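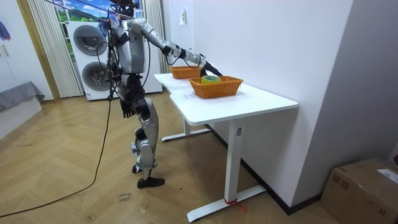 May, Iltisell title bench
First-look poster and title card for Sabatier

Started 8-ish with the title card, as the distributor wants the motion version before the printed one. Lettering is the hand-cut set Yu-na did in black card, shot on the rostrum over a grey base. The capital S still reads as a 5 when the card is moving. Recut the lower bowl a bit wider and reshot. Better. The original S is in the envelope at the back of this book, don't throw it out.

Push-in was too fast at the end. Eased it off over the last stretch so the title settles before the music hit. Pascal Courtois sent a new mix overnight with the hit later than in the old one, so anything timed to the previous track is wrong now. Renamed the old track OLD_DO_NOT_USE. Please stop cutting to it.

Colour: the red on the title matches the painted poster under the bench lamp but goes orange on the phone. Pulled some yellow out and checked on both phones in the room. Acceptable. Not the same as the print and won't be.

Poster proofs

Two proofs back from Ollix, one matte and one satin. Matte kills the shadow side of the lead's face and you lose the ear completely. Satin holds it. Going with satin, even though it shows fingerprints. Handle by the edges, gloves are in the drawer under the guillotine.

The billing block is too tight at the bottom. Ollix trims heavier than their template says, and the last line is nearly on the cut. Moved the whole block up and shrank the logo slightly to make room. Yu-na Ok would sooner shrink the portrait. Left both layouts in the job folder for the director to pick.

Quantities as confirmed by phone: 3,000 of the small sheet for cinema foyers, 100 of the large on heavier stock. The large ones ship rolled -- no folds this time, the centre crease on the Plurketti posters went straight through the title.
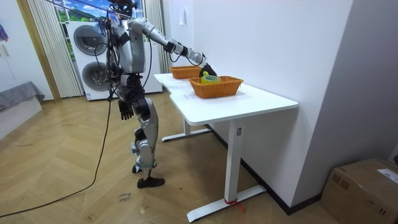

Still to do

Spelling of the composer's name. The contract and the credit list disagree. Waiting on Pascal, who has the signed copy. Nothing goes to the printer until he answers.

French version of the title card. The tagline runs to two lines and pushes into the release line. Try a smaller size first, then ask for a shorter translation.

Export without the release date as well. The date has moved before and the card has to work without it.

Rostrum lamp on the left is flickering again when cold. Let it warm up before shooting anything you mean to keep. Spare is on order.

Left the grey base taped down with the S in position. Camera height is marked in pencil on the column, use the lower mark.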